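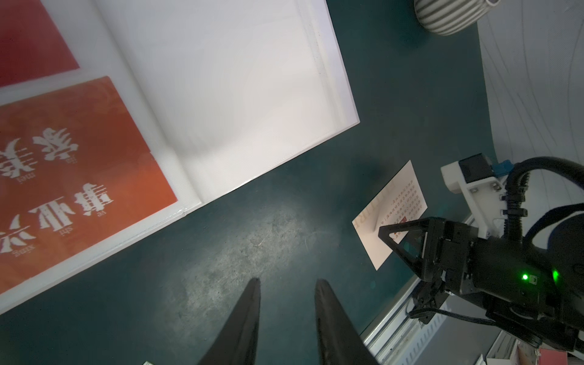

# Achterberg Card Set: Sorting and Sleeving Notes

## Summary

The Achterberg Card Set is a teaching collection of printed Chinese-language cards kept by the Fellport Language Resource Room. It is used in beginners' reading classes and is lent to partner schools on request. The collection holds 700 cards, stored in 18 ring binders fitted with clear plastic sleeves. This document sets out what the collection contains, how cards are filed, and what borrowers are expected to do before returning a binder.

Maintained by: Do-yoon Yeon, Fellport Language Resource Room
Last revised: 20 April 2020

## Contents

The collection has two series.

**Series A, word cards.** Coloured cards with large characters and pinyin printed in small lettering. Most are red, orange or dark yellow. The colour of a card shows the printing batch and has no bearing on level. Pinyin on Series A cards carries no guidance on meaning, and no English is printed on either side.

**Series B, text cards.** Small white cards with dense text. These are intended for readers who have completed Series A. Several carry a red mark on the printed side. The mark is part of the card as supplied and should not be treated as a library stamp.

Cards acquired from the former Plolberg evening school were added to both series in 2018. They are filed with the rest and are not listed separately.

## Filing

Each binder is labelled on the spine with a series letter and a number. Within a binder, cards are filed by the pinyin of the first character, reading from the top left pocket. Cards beginning with the same syllable are filed by tone, then by the second syllable.

- One card to a pocket. Do not place cards back to back.
- Characters should be upright when the binder is opened with the rings at the left of the page.
- Leave unused pockets at the end of a letter group empty. They are reserved for additions.
- Series B cards go in the small-pocket sleeves only. They slip out of the larger ones when the binder is lifted.

A card found loose on a table should be checked against the index before it is sleeved. If it has no entry, place it in the envelope inside the front cover and record it on the loan slip.

## Handling

Tables should be cleared of drinks before a binder is opened. Binders are to be laid flat, with both covers supported. Sleeves may be wiped with a dry cloth; sprays are not permitted, and damp cards must be reported the same day.

Cards should be taken out by the short edge. Bending the sleeve to push a card upwards has split the seam on a number of pages, and replacement sleeves of the same pocket size are no longer stocked by our supplier, Pladia. Split sleeves should be left in place and marked with a paper slip.

Writing on cards, in pencil or otherwise, is not allowed. Teachers who wish to annotate a card may copy it for use within the class.

## Loans

Binders are lent for 40 days. A borrower may hold 2 binders at a time. Whole-series loans are made by arrangement only and must be agreed in writing with the Resource Room.

On return, binders are checked page by page. The borrower is asked to note any card that has been moved, even where it has since been put back. A missing card should be reported as missing and its pocket left empty. Home-made replacements will be removed.

## Known issues

1. The index for Series A still uses the earlier binder numbers for syllables beginning with *m* and *sh*. A corrected index is in preparation.
2. Some Series B cards have faded lettering along one edge. These remain in use.
3. Surnames are filed under the common reading of the character in some binders and under the surname reading in others. Borrowers should check both.
4. Duplicate cards have not been removed. Where two copies exist, both are filed in adjoining pockets.

## Corrections

Corrections to the index should be sent to the Resource Room with the binder number, page and pocket. Please give the pinyin with tone marks.

Related items

Achterberg Card Set: Index to Series A
Achterberg Card Set: Index to Series B
Loan slip for ring binders
Plolberg Evening School Readers: List of Titles
Care of Sleeved Materials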